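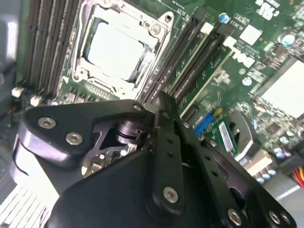 Opening slot, teleoperation for board-level service work. Start with the problem the Sulside group was asked to look at: a robot that removes and reseats memory modules in used computers before resale. The motion is short, but it is hard to write down as a program. Slot latches differ from board to board, and so does everything standing next to them. Point to the long dark memory slots on both sides of the processor socket, then to the two perforated fingers. A person at the controls has to bring those fingers in over a crowded board and keep the gripper housing clear of the parts below it. That choice of approach is what we want to record. Leave this up while people sit down.

Who did the work. Harpreet Grewal built the control station and wrote the logging. Liette Nguyen ran the operator training at Corkport and did most of the labeling. I handled the policy side. Questions on wiring go to Harpreet, and he has asked that they wait for the break.

Two ways of showing the task. By hand means the arm is put in a compliant mode and the operator pushes it through the motion. By remote means the operator holds a leader arm at a desk and the follower copies it. We tried both in February. Hand guiding gave smoother paths in free space and worse ones at contact. The operator's own force went into the wrist sensor and we could not separate it out afterward. Operators also leaned over the board and blocked the overhead view. We dropped hand guiding for anything past the approach and kept it for setting waypoints.

[Pause. Someone will ask about force feedback. Answer: the leader arm has a weak version, scaled down by hand, and no claim is made for it.]

Numbers. 359 demonstrations kept after review, from 3 operators and 2 stations. A demonstration was thrown out if the operator regrasped more than once or if the two clocks disagreed. Do not read the whole table aloud. Say the first line and move on.

Training the operators. Each one got 15 practice runs that were not recorded. Liette's finding was that people who do this repair by hand every day were slower at first. They expected to feel the latch let go and kept waiting for it. She had them watch the wrist view only, with the overhead view switched off, and their hesitation at the slot dropped. We have no controlled comparison for this — say so.

Camera placement. The wrist view is the one the policy leans on most. The fingers and the housing take up a large share of it, and that costs pixels. On the other hand the fingers stay in the same place in every image, so the offset between fingertip and slot can be learned directly. Bright metal is the known weak point. Heat spreaders and heatsinks wash out under the bench lights. Lachance tested a lower exposure and got the metal back but lost detail in the black slots. We stayed with the brighter setting.

What went wrong. The first Nirkutton build logged commanded positions and not measured ones. At contact the two differ by enough to matter, and the policy learned to press too hard. We re-recorded that set. If you take one practical item from this talk, log both from the start and stamp them with the same clock.

Next steps. Correction data: the policy runs, the operator takes over when it drifts, and only the takeover is stored. Harpreet has the switch working on one station. The handover still jerks when the leader and follower arms are out of line — skip the video if time is short.

Contact address is on the last slide. Leave it up during questions.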